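Print this page | E-mail to a friend

Filed under: Babies & Toddlers > First Foods > Your Questions

Porridge mix FAQ

I'm Fatos Shehu, and I've been making the Tiva oat and pear porridge mix in Stelcombe ever since my second bub turned her nose up at every spoonful of plain rice cereal. I love getting your e-mails, so keep them coming! These are the ones that turn up most.

What's in it?

Finely milled oats, freeze-dried pear and a pinch of cinnamon. No sugar, no salt, no milk powder. The pear does all the sweetening, and the smell when the warm milk goes in is just gorgeous.

What age is it for?

I make it for babies who are already happily eating solids. If yours is only getting started, or was born early, have a chat with your child health nurse or GP first. They know your little one and I don't.

How do I make a bowl?

Two heaped tablespoons of mix to 90 ml of warm milk (breast milk, formula or whatever your toddler normally drinks). Stir, leave it for a minute, stir again. It thickens quite a bit as it stands - have a splash more milk handy. Always test it on your wrist before serving. 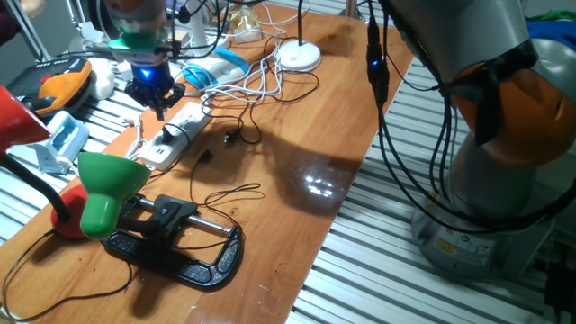 Cables looping in front of the base, on the slatted side of the table.

My baby has allergies. Is it safe?

Please read the whole label every time, even if you've bought it before. Oats contain a gluten-like protein, so the mix isn't suitable for anyone with coeliac disease. I also mill an almond version called Bassey on the same equipment. If nuts are a worry in your house, both of them are best left on the shelf.

Why did mine come out lumpy?

Usually the milk went in all at once. Start with a small splash, work it into a smooth paste, then add the rest slowly and keep the spoon moving.
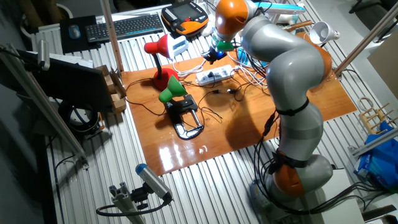

Smooth porridge is lovely, but plenty of older babies enjoy a bit of texture, and soft little lumps that squash easily between your fingers are fine for lots of them once they're managing mashed food. What you do want to find is any dry clump hiding underneath. I tip the bowl and drag the spoon along the bottom where the light is good. A desk lamp is great for this, and there are two standing on the board in the photo, but a shiny surface will throw white glare spots back at you like the ones near the front of the wood, so turn the bowl until you can see properly. Then squash whatever you find against the side.

How big is a bag and how long does it keep?

Each bag is 152 g. Unopened, go by the date on the back. Once it's open, roll the top down tight, peg it and finish it within a month. A jar with a good lid is even better in a humid kitchen!

Can I save leftovers?

Not from a bowl the spoon has been dipping in and out of. If your bub only eats a little, make half. Dry mix scooped out with a clean spoon is fine to go back in the jar.

Can I bake with it?

Yes, please do! It makes beautiful soft pikelets with mashed banana and an egg. My toddler has them cold in the pram. One mum over in Polton stirs it through stewed apple and says her older kids pinch it.

Do you do other flavours?

Apricot comes back in March. I tried pumpkin and the colour was amazing, but the taste needs more work.

Page updated November 14, 2021

Questions? Use the contact form | © Tiva, Stelcombe | Back to top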